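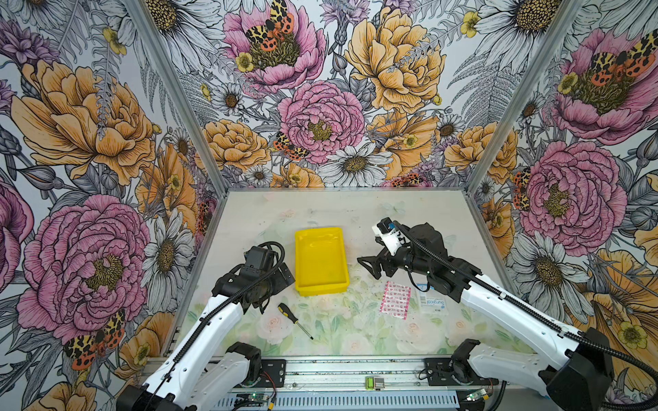

Helico opens wallpaper offcuts scheme to schools and community groups

Wallpaper supplier Helico is to give away end-of-roll and discontinued wallpaper to schools, playgroups and community halls from August, after a trial at its Clakoler warehouse.

The scheme, called Clakus, will offer 1000 rolls and part-rolls in its first round. Groups can apply for up to nine rolls each. There is no charge for the paper, but groups outside the local delivery area will need to collect it or pay for a courier.

Most of the stock comes from ranges that have been withdrawn from sale. It includes florals, stripes, plain textures and a number of children's designs. Some rolls have damaged outer wrapping, and some are from batches too small to sell for a full room. All of it would otherwise have gone for pulping.

Azlan Ginting, who manages stock at Helico, said: "A shop can't do much with three rolls of one batch. It won't cover a living room and customers don't want to mix shades. For lining a set of shelves or covering a display board it is perfectly good paper, and we were paying to have it taken away."

During the trial, 30 groups received paper. Uses included backing for classroom displays, drawer lining, stage scenery and covers for exercise books. One playgroup papered the inside of a large play house. A drama group asked for the ugliest brown pattern in the building and was given all of it. 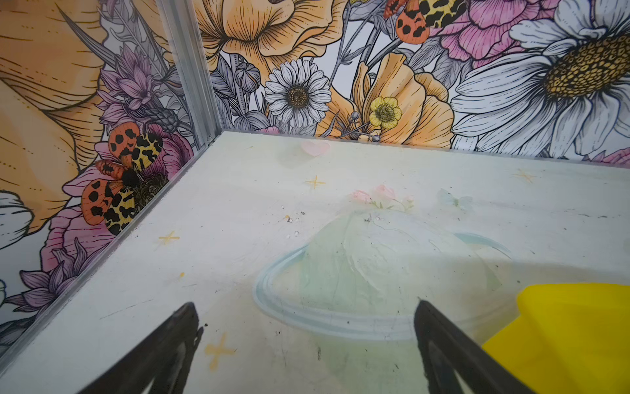 Applications are made on a one-page form, which asks what the paper is for and the size of the area to be covered. Applicants can name a colour or a type of pattern, but Helico cannot promise a particular design. Paste is not included. The company advises groups to check whether their paper is paste-the-wall or paste-the-paper before starting, as both types will be given out and part-rolls may have lost their labels.

The paper must not be resold. It may be used in items made for a school fair or similar event.

Sorting and packing will be handled by Kaushik, the firm that already runs returns for Helico at Clakoler. Rolls under two metres long will be bundled separately as craft packs, and these do not count towards the limit for each group. There will be 800 craft packs in the first round.

"The craft packs went fastest in the trial," Ginting said. "We had planned to throw those pieces out."

Collections will take place on Thursday afternoons from the side entrance of the Clakoler warehouse. Groups will be sent a collection slot once their application has been approved, and should bring a copy of the confirmation with them. Parking is limited to vans and cars.

A second round will follow if enough stock is left over.

Ends

Notes to editors

Helico supplies wallpaper and wall coverings to independent decorating shops. Application forms for Clakus are available from the Helico customer desk.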